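ok so Nurkcombe is going to 72 minute blocks in September and I have thoughts. thread, typing fast, sorry

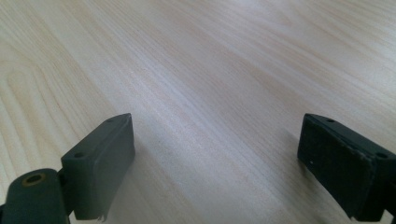 Palumbo replied before I'd even posted the second one: what happens to a kid who misses a day, isn't that basically 2 days of math gone?

Yes. Exactly that. It was question one at the parent meeting and we got a slide about "flexible catch-up" and then on to lunch lines

For anyone new: 4 blocks a day, classes alternate. Right now it's short periods, everything every day. My 9th graders see me daily. Next year, every other day

Not against it. Labs get a whole lot better. Art too. I've never once finished a real discussion before the bell, would love to

But languages?? Band? Anybody learning to read music or conjugate a verb needs a bit every day. Ratow tried long blocks and put Spanish back to daily by spring

And training. We get one afternoon. One. You can't take a 40 something minute lesson and just stretch it, kids will be doing worksheets for the last half hour, I've seen it, I've done it

Also homework goes thru Riseo now, which still thinks every class meets daily. So due dates land on days I don't see them. Reported it twice

What I'd ask for: keep languages and music daily, give us 18 hours of paid planning over the summer, and write down the absence plan befroe August

Got a class in 4 minutes. Will read replies after school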